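Stiladari's household simulation kit has been on sale since October, and Loukia Papadakis has spent most of that time answering questions about its contact model. She leads the group at Kälin that builds the rooms, and spoke to us from the Tuvthorpe office.

The kit ships as a set of furnished interiors, a two-armed robot model and a task list. "A buyer gets the geometry, the joint limits and the scripts that reset each room," she said. "The policy is their problem." The task we asked her to go through was the framed poster, with the kitchen it is run in.

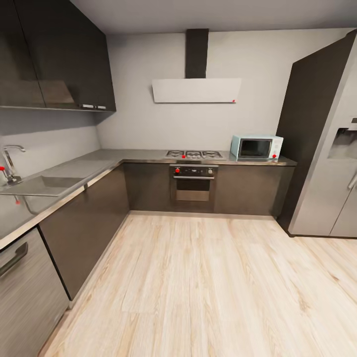
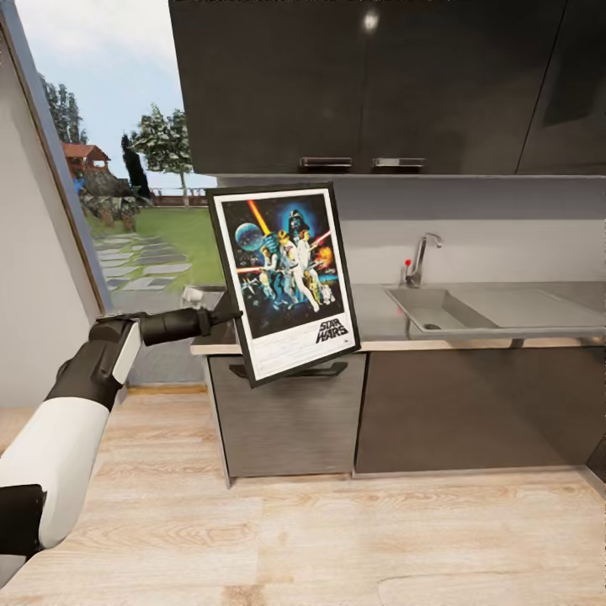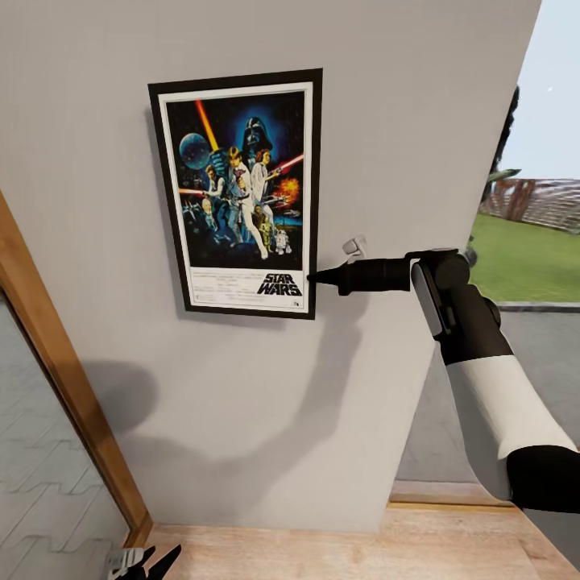 Darcy Beaudoin disputes that the task belongs in a paid tier at all, arguing that a thin rigid frame is the easiest object a vendor can supply and that customers would learn more from a cloth or a full bin bag. Papadakis accepts part of this. Deformable objects are not in the present release, and she would not give a date for them.

On the frame itself she was less willing to yield. "It is thin, it is wide, and you take it at one edge. A small error in wrist angle becomes a large error at the far corner. People who have only done mugs and blocks find that out in the first hour."

The kit's own baseline completes the task in 86 of every hundred trials. Most of the failures are slips at the grasp, with the rest down to collisions between the forearm and the wall. Both are logged separately, and the log format is documented in the manual, section 5.

Rooms are varied by script. The current release has 1,658 layouts, generated from a smaller number of hand-built plans, and lighting is set independently of layout. Papadakis said the wall finishes had taken longer than expected: "Glossy cupboard doors give you reflections, and reflections upset depth estimates. We left them in."

A single-seat licence costs 2,000 euros a year. Sitlow, the reseller, handles support outside office hours. Asked what she would change first, Papadakis named the reset routine, which reloads the whole room when only one object has moved. A partial reset is in testing.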